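How a Robot Learns to Fold a Shirt
For readers aged 8 and up
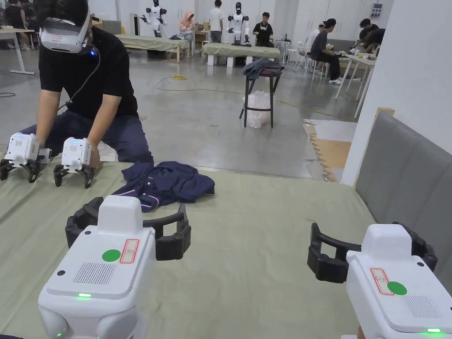

Folding a shirt is easy for you. You have probably done it so many times that you don't think about it. For a robot it is one of the harder jobs around the house, and it is the job the Nomimton Robotics Club chose for this year's student project.

Why is a shirt so hard?

A cup is always the same shape. If a robot learns where the handle is, it can find the handle again tomorrow. A shirt changes shape every time you drop it. The sleeves might be underneath. The collar might be inside out. A robot has to work out which bit of cloth is which before it can do anything useful.

Cloth also bends when you pull it. If you pull one corner, the rest follows, but not always the way you expect.

Learning by copying

There are two main ways to get a robot to do a job. One way is to write down every step as computer code. That works well for jobs that are the same each time, like putting lids on jars.

The other way is to show the robot what to do, over and over. A person does the job and a computer records how the hands move and where they are. Later, a program looks through all the recordings and searches for patterns. This is called learning from demonstration. "Demonstration" is a long word for showing somebody how.

The club uses the second way.

What is a hand-held gripper?

A gripper is the part of a robot that does the job of a hand. It usually has two or more fingers that open and close. A hand-held gripper is one that a person can carry. You hold one in each hand and pick things up with its fingers.

Why not just use your own fingers? Your hand has five fingers and can feel very small bumps. Many robots have only two fingers on each hand and can't feel much at all. If you fold a shirt with your bare hands, you will use tricks the robot can't copy. If you fold it with grippers, you can only do things that grippers can do.

Some people in the club also wear a virtual-reality headset while they work. You may have used one to play games. A headset can keep track of which way your head is turned and where you are in the room.

What a practice turn is like

1. One person drops the shirt on the table in a heap. No helping it land flat.
2. The folder gets both grippers ready with the fingers open.
3. Somebody says "recording".
4. The folder finds two corners, pulls the shirt flat, folds in the sleeves and then folds the shirt in half.
5. The folder puts both grippers back where they started and says "done".

Then the shirt is messed up again and the next turn begins. The club's goal is 100 good turns before the end of February. By the last meeting they had 63.

Some turns don't count. If the shirt falls on the floor, that turn is thrown out. If the folder stops to talk, that one goes too. Slow turns are fine. Jaruwan Rattanakul, who runs the club, tells new members to move at half their normal speed, as quick jerky movements are harder for the program to learn from.

Mistakes can be useful

You might think the best recordings are the perfect ones. A few mistakes are good to have as well, as long as the folder fixes them. Say a sleeve slips out of the gripper. The folder goes back, picks it up and keeps going. Now the program has seen what to do when a sleeve slips.

Try it at home

You will need a T-shirt and two pairs of kitchen tongs. Ask a grown-up before you borrow the tongs.

Drop the shirt on a table. Fold it using only the tongs, and have someone time you. Then try again with the shirt dropped a different way. Most new club members need nearly 17 minutes to get five neat folds in a row.

Afterwards, write down the steps you used. Did you start with the collar or the bottom edge? Did you do the same thing both times?

Words to know

Gripper: the part of a robot that grabs things.
Demonstration: showing how a job is done.
Data: information that is collected and stored, such as the recordings.
Program: a set of instructions for a computer.

Updated 2020-01-23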